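Workshop Notes > Opinion > Grippers
Articles Reviews Opinion Parts Contact
Last updated: 28 March 2024

In praise of the boring box

I've been comparing hand-held grippers on and off since August, and I've come to a slightly grumpy view, so bear with me. I think we test them on the wrong things. Every write-up I read leads with payload, or opening width, or how hard the jaws can squeeze, and then there's a clip of somebody picking up a foam cube. A foam cube! My cat could pick up a foam cube.

What I want to know is whether a pair of grippers can deal with a cheap compartment box with a see-through lid and two fiddly little latches. If they can, I'm interested. If they can't, I don't much care that the maker claims 17 newtons at the tip.

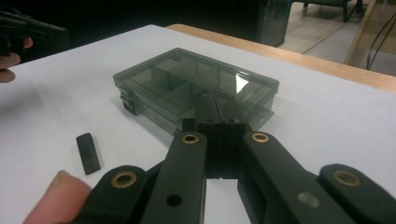
Does a parallel linkage make that much difference?

More than I expected when I began. The jaws stay square to each other all the way in, so you aren't forever guessing what angle the tips will be at when they meet, and with thin edges that guess is most of the battle.

I should say where I'm coming from. I spent a good part of last year with the Plikach, which has jaws that swing in on a simple hinge, and I loved it for the first week. It's light and it's cheap and you can fix it with one screwdriver. Then I tried to get it under a lid. The tips come together in a V, so whatever you're after gets nudged forward before you've got hold of it, and you end up chasing the thing across the table (my record was right off the far side and under a radiator). The Fondeck was better but heavy, and after an hour my wrist was telling me all about it.

Noboru Murakami, who has built far more of these than I have, thinks I'm being unfair. His argument is that a lid is a job for the software, and that a decent controller will make up for a poor jaw. We've had this out over several lunches now. I do see his point - people open awkward packets with mittens on, after all - but it seems an odd way to spend everybody's time.
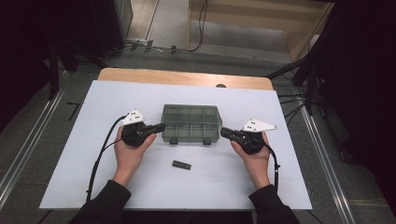
And it gets worse once you bring in the second hand. One gripper on its own can be forgiven a lot, but with two you're steadying with one and working with the other, and any slop in the joints gets doubled up. I had a Haddad pair on loan with so much play in the pivots that I could rattle them like maracas. Lovely finish, gorgeous box they came in, and hopeless at anything smaller than a mug. They were 657 pounds the pair, too, which made handing them back quite easy.

So here's my plea to anyone who writes about this stuff. Put proper bushings in the pivots before you brag about your camera. Try the jaws on an edge as well as a flat side. Show us the goes that went wrong, all 8 of them if it was 8, and let us see where the tips were when it happened. I learn much more from a lid that won't budge than from another tidy stack of blocks.
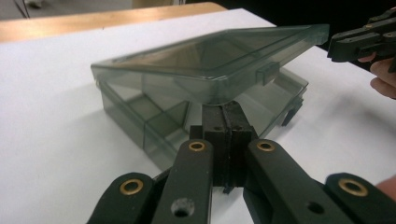 Jaw tips at the front edge of the lid, second gripper at the far corner.

The Jitton people have promised me a set of softer fingertips to try next, with a bit of give at the end. I'm in two minds. Soft tips are very kind to eggs and so on, but I suspect they'll fold up the moment they meet a latch, and I'd sooner have a thin hard edge and learn to be careful with it. Noboru has bet me a curry that I'm wrong about that as well, and I've told him he's paying for the naan.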